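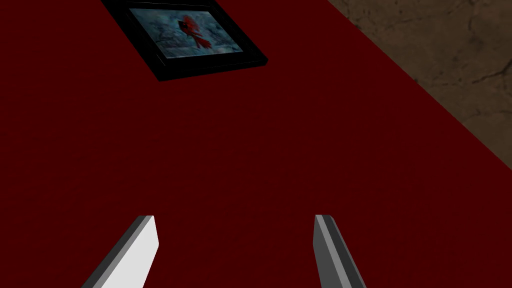 Hudwood 桌面操作仿真教学包，“画框”场景渲染图，夹爪张开。

Hudwood 桌面操作仿真教学包
适用于机器人课程、学生社团及竞赛训练
开发与供应：Jostetden
货号：HW-563
页面更新：4/6/18

产品概述

Hudwood 是一套在普通计算机上运行的桌面操作仿真软件，配有任务场景、教师手册、学生工作单和自动评分程序。学生编写控制程序，驱动仿真机械臂及平行夹爪完成接近、对准、推移、夹取和放置等操作。全部练习均可脱离实体设备进行，也可以作为实体机械臂上机前的预备课程。

软件按课堂使用方式设计。教师端统一下发任务和初始布局，学生端在本机运行，运行结束后生成一份记录文件，内含关节轨迹、夹爪开度、碰撞事件和任务评分。记录文件体积小，可通过校内网络共享目录收取，也可以用存储盘拷贝。

竞赛版在课堂版基础上增加了 Donmont 学生操作赛的练习场景及对应的评分表。已购买课堂版的学校可以单独购买竞赛扩展，原有学生工程文件不需要转换。

适用对象

高中机器人选修课及社团。
大专、本科低年级的机器人学导论、自动化导论实验课。
准备参加 Donmont 学生操作赛的参赛队。
以视觉识别和抓取为题目的学生课题。

学生应具备基本的编程知识，能够读写变量、循环和函数。坐标变换的内容由课程讲授，不要求预先掌握。工作单中涉及三角函数的部分标有记号，低年级班级可以跳过，跳过后仍可完成同一课时的基础任务。

供货内容

仿真主程序安装介质，含教师端与学生端。
Kao 控制接口库及接口说明。
课堂任务场景一套。
教师手册，印刷本，195 页，附电子版。
学生工作单，电子版，可在校内复印。
评分程序及记录回放工具。
授权文件及登记卡。

竞赛版另含竞赛练习场景、裁判端程序和赛前检查表。教师手册的竞赛附录以单独分册提供。

不含计算机、显示器、手柄及任何实体机械臂。

场景与任务

每个场景由桌面、一个或多个目标物体、夹爪初始位姿和判定区域组成。桌面材质、地面材质和光照作为外观参数单独保存，改变外观不影响物理计算结果。教师可以锁定外观，也可以在每次运行时随机更换。随机更换外观一般用于视觉课时，让学生检验自己的识别程序对背景变化是否敏感。

“画框”场景是课程中使用次数最多的场景。目标物为平放于暗红色桌面上的黑色画框，框内为一幅蓝灰色调的图画，中间有一只红色小鸟。画框相对画面斜置，起始时位于夹爪前方较远处，学生需要先移动末端，再处理朝向。该场景对应下列几种任务。

接近。末端移动到画框一侧的指定点，夹爪保持张开，过程中不得接触桌面。评分项为终点误差和最小离桌高度。

对准。夹爪绕竖直轴旋转，使两指连线与画框指定边垂直。评分项为角度误差。画框的朝向可由程序直接读取，也可以关闭读取，由学生从渲染图像中求取。

推移。闭合夹爪，以指端侧面推动画框进入判定区域。评分项为画框中心误差、朝向变化和接触次数。画框翻转或离开桌面时本次运行结束，记为未完成。

夹边。以两指夹持画框边缘并抬起。框体厚度小，指端高度控制要求较高，建议安排在课程后段。抬起高度和保持时间由教师在任务文件中设定。

颜色分割。仅使用渲染图像，不驱动机械臂。学生从图像中分出画面内的红色鸟形区域，并计算区域中心。桌面与鸟同属红色系，明度和饱和度不同，单纯以色相设阈值会得到错误区域。教师手册中给出了阈值法、连通域法和先定位画框再分割的做法，以及各自的失败情形。

课堂任务共有 563 个初始布局，存于布局库中，按任务和难度编号。教师可以指定编号，使全班在同一布局下运行，也可以给每名学生分配不同布局。布局编号写入记录文件，评分时自动核对。

夹爪模型

夹爪为平行两指式，指体为灰色方形截面，指端平齐。两指同步运动，不支持单指独立控制。开度以最大开度的百分比表示，接口同时提供长度单位的换算函数。

指端接触采用带摩擦的刚体接触模型，摩擦系数可在任务文件中修改。默认值适用于全部课堂任务。修改摩擦系数后，记录文件中会标出该项，评分程序仍然给出分数，但不计入班级统计。

夹持力按上限方式设置。程序给出闭合命令后，两指运动至设定开度或达到力上限时停止，并返回停止原因。学生程序应读取停止原因后再执行抬升。初学者常见的错误是闭合命令发出后立即抬升，夹爪尚未到位，物体从指间滑落。教师手册第二部分附有该错误的典型轨迹曲线，可与学生记录对照。

相机与图像输出

仿真程序提供固定相机和随动相机两类视角。随动相机与夹爪保持固定相对位置，图像下部可见两指前端。固定相机的位置由场景文件给出，教师可以增加相机，学生端默认只读。

图像输出为彩色渲染图，可选输出深度图和物体标签图。标签图在课堂任务中默认开启，用于检查学生分割结果；在竞赛模式中关闭，且不能由学生端重新打开。

光照以柔和漫射为默认。可调整主光方向和强度，也可以关闭阴影。关闭阴影后，边缘检测的结果通常更稳定，与实体相机的差距也随之增大，建议在完成基础练习后恢复默认光照再运行一次。

相机内参和外参通过接口读取。外参以末端坐标系为参考，读取时须注明坐标系名称，未注明时接口返回错误，不提供默认值。

Kao 控制接口

学生程序通过 Kao 控制接口与仿真主程序通信。接口函数分为运动、夹爪、图像、状态四类，名称采用英文，说明文档为中文。

运动类函数包括关节空间运动、直线运动和姿态旋转。所有运动函数均为阻塞式，执行完毕或出错后返回。竞赛版另提供非阻塞形式，需要学生自行检查状态。

夹爪类函数包括设置开度、设置力上限、读取开度和读取停止原因。

图像类函数返回当前帧及其时间标记。图像与关节状态的时间标记使用同一时钟，可直接比较。

状态类函数读取关节角、末端位姿、碰撞标志和仿真时间。碰撞标志在读取后不清除，须调用复位函数。

接口返回的错误以代码和文字同时给出。工作单中列有课堂任务常见的错误代码及处理步骤，完整列表见接口说明附录。

接口不限制学生使用的算法。数值计算、图像处理等外部程序库由学校自行安装，Jostetden 不提供外部程序库的安装支持。竞赛期间允许使用的程序库以赛事规则为准。

课程安排

教师手册按 7 个单元编写，每单元包括讲授提纲、演示步骤、学生工作单和评分表。各单元可拆成多次课。

单元一：软件操作与安全规则
安装检查，界面，工程文件，启动和停止。仿真环境中没有人身危险，但本单元仍按实体设备的要求讲授工作空间、急停和速度限制，供后续上机使用。

单元二：坐标系
桌面坐标系、基座坐标系、末端坐标系。学生手工计算画框上一点在不同坐标系中的位置，再用程序验证。

单元三：末端运动
关节运动与直线运动的区别，路径中间点，速度设置。任务为“接近”。

单元四：夹爪与接触
开度、力上限、停止原因。任务为“推移”。学生比较不同接触点对画框朝向变化的影响，并提交轨迹图。

单元五：图像
像素坐标，颜色空间，阈值，边缘。任务为“颜色分割”。

单元六：视觉引导
由图像求取画框朝向，完成“对准”。本单元关闭位姿读取，学生只能使用图像和自身关节状态。

单元七：综合任务
识别、接近、对准、夹边、放置。学生以小组为单位提交程序、记录文件和书面说明。评分表中程序结构和书面说明占单独分值，与任务完成情况分开计算。

每个单元后附有补充题，供进度较快的学生使用。补充题不提供标准答案，手册给出可接受的结果范围。

社团使用建议

社团活动时间不固定、成员基础差别较大时，可以不按单元顺序进行。常用的做法是先运行单元七的演示程序，再由各组选取其中一步改写。演示程序以模块方式编写，接近、对准和夹边分属不同文件，接口一致，替换其中一个文件后其余部分仍可运行。

小组人数以 3 人为宜，分别负责运动、图像和记录整理。职责应在每个任务结束后轮换。记录整理包括保存工程版本、填写布局编号和运行结果、截取回放曲线，这部分工作在竞赛答辩材料中会直接用到。

新成员加入时，可由其先完成“接近”任务并阅读一份旧的记录文件。回放工具支持逐步播放，可在任一时刻显示末端位姿和指端接触状态。

竞赛扩展

竞赛扩展对应 Donmont 学生操作赛的仿真组别。扩展内的练习场景与课堂场景使用相同的物理参数，初始布局在运行时生成，学生端不能查看布局编号。

裁判端程序用于校内选拔。裁判端生成一组布局，向各队学生端下发，计时并收集记录。网络中断时学生端继续运行，恢复连接后自动上传。中断期间计时不暂停。

评分由完成分、精度分和扣分组成。完成分按任务阶段计算，未完成最终放置的队伍可以得到此前阶段的分数。精度分按终点误差和角度误差计算。扣分项为指端接触桌面、物体离开桌面和超时。各项权重可在裁判端修改，修改后的权重会打印在成绩单上。

赛事规则每年修订。Jostetden 在规则发布后更新评分表，通常于三月提供下载。授权有效期内更新不另收费。规则与本页内容不一致时，以赛事规则为准。

自行制作场景

教师端附场景编辑器，可导入网格模型，设置质量、摩擦和外观，定义判定区域。导入模型应为封闭网格。非封闭网格可以显示，不能参与接触计算，编辑器会给出提示。

平面类物体的外观贴图可单独更换，包括画框内的图画。更换贴图时应保持原有长宽比。学生课题中可以使用自制图画，用于比较不同图案对识别程序的影响。

自制场景保存为单个文件，内含模型和贴图，可在持有同类授权的学校之间交换。交换前应确认模型和贴图的使用权。

与实体设备配合

Kao 控制接口的运动类和夹爪类函数可以连接部分实体机械臂，须另购硬件连接模块并由学校确认设备型号。连接前应完成单元一，并在仿真中以相同速度运行过待执行的程序。

仿真与实体之间存在差别。主要差别为接触摩擦、夹爪闭合延迟、相机标定误差和环境光照。在仿真中满分的程序不能直接视为可以上机。教师手册附有上机前检查表，逐项填写后由指导教师签字。

硬件连接模块启用后，速度上限自动降低。提高上限需要教师端密码。

系统要求

计算机：带独立显卡的台式机或笔记本电脑。无独立显卡的计算机可以运行学生端，图像输出频率降低，视觉单元的运行时间相应延长。
操作系统：以授权登记时的支持列表为准。
网络：课堂版安装和运行不要求连接互联网。教师端与学生端之间需要局域网。
存储：完整安装课堂场景和竞赛场景时，应预留足够空间用于记录文件。长期使用的机房建议每学期清理一次。
显示器：教师端建议使用双显示器，一台用于投影，一台用于任务管理。

正式订购前，可以申请检测程序。检测程序在目标计算机上运行“画框”场景并输出一份报告，报告列出图像输出频率、物理计算步长和不满足的项目。机房计算机配置不一致时，每种配置各检测一台。

安装步骤

一、在教师机上安装教师端，导入授权文件。
二、运行授权检查，确认席位数与订单一致。
三、在教师端生成学生端安装包。
四、在学生机上安装学生端，输入教师机名称。
五、打开“接近”任务，运行自带示例程序，确认评分结果为通过。
六、在教师端查看是否收到该次记录。

采用统一映像的机房应在制作映像前完成第四步，还原映像后再执行第五步和第六步。教师机更换主板或系统盘后，授权文件需要重新签发，请保留登记卡上的编号。

授权方式

单机授权。用于教师备课或单个学生课题，教师端与学生端安装在同一台计算机上。

教室授权。用于固定机房，席位数按学生机数量计算，教师机不占席位。

社团与参赛队授权。含竞赛扩展，席位可在队员的计算机之间转移。转移通过教师端进行，原计算机上的学生端随即停用，记录文件保留。

课堂版授权不得用于收费培训。培训机构请联系销售部门另行签约。

已知限制

夹爪两指不能单独控制。
柔性物体和液体不在支持范围内。
画框作为整体刚体计算，框体与画面不可分离，玻璃反光未建模。
桌面与地面外观为贴图，地面裂纹等纹理没有几何高度。
多台学生端不能同时操作同一场景。
回放工具不能修改记录文件，截取的片段只能另存为曲线图或图像序列。
物理计算步长改变后，同一程序的结果可能略有不同。校内评比应统一步长。

常见问题

没有实体机械臂是否可以开课
可以。七个单元均在仿真中完成。单元一中的上机检查部分可改为书面作业。

学生可以在家使用吗
教室授权不可以。社团与参赛队授权可以将席位转移到学生自有计算机，由指导教师操作。

夹边任务成功率低，应先检查哪些设置
先看回放中的指端高度，再看停止原因。停止原因为到达开度时，说明两指之间没有夹到框边，应调整接近点。停止原因为达到力上限而抬升时滑落的，检查夹持位置是否离画框重心过远。不建议以提高摩擦系数的方式解决。

颜色分割得到整个桌面
阈值只使用了色相。应加入饱和度和明度条件，或先求出画框范围，在范围内分割。参见单元五工作单。

评分程序提示布局编号不符
学生使用了自行复制的旧任务文件。删除本地任务目录后重新从教师端接收。

渲染图像与物理运动不同步
检查学生程序是否比较了时间标记。图像函数返回的是最近完成的一帧，计算机负载较高时可能早于当前关节状态。

是否提供参考程序
提供各任务的基础参考程序，仅在教师端可见。综合任务的参考程序需要凭登记编号申请。

技术支持

授权有效期内提供电子邮件支持。来信请注明货号、授权编号、软件版本，并附记录文件和检测报告。涉及学生程序的问题，支持部门只判断接口行为是否正常，不代为修改程序。

教师手册勘误随软件更新发布，在教师端“文档”菜单中查看。印刷本不单独更换。

订购

请在询价单中填写学校名称、授权类型、席位数、是否需要竞赛扩展、是否需要硬件连接模块。需要安装验收的机房，请同时注明验收要求。

可选件：
竞赛扩展，适用于已有课堂版的学校。
硬件连接模块，订购前须确认机械臂型号。
教师手册加印本。
学生工作单印刷本，按班级装订。

软件介质与授权文件分开寄送。收到介质后可先行安装，授权文件导入前只能运行检测程序和演示任务。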